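**1/** Comusska, the animation studio, says it has closed a funding round with 1,114 small investors. Good for them. I have questions.

**2/** The release calls it "oversubscribed" — by how much? Against what target? It doesn't say.

**3/** Yavuz Türkmen, the founder, says the money pays for 2 new series. Both were also announced in February, as already paid for.

**4/** Candus ran the raise and also wrote the "independent" valuation. Come on.

**5/** Minimum stake was 1,000 shares, no voting rights. Hrnčiar, the only broadcaster named, has signed a letter of interest. I've seen plenty of those go nowhere.
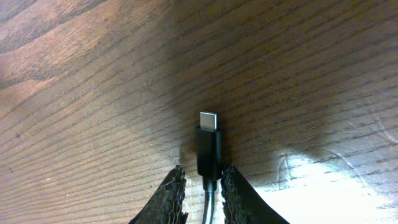
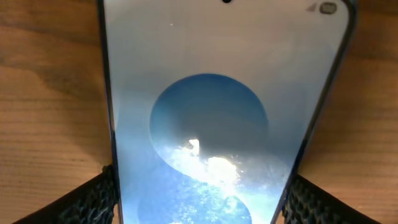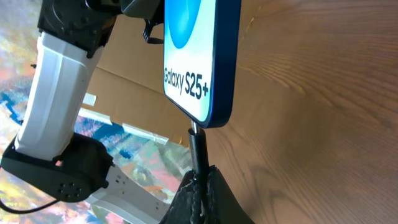
**6/** I asked Comusska 4 questions. I got the press release back.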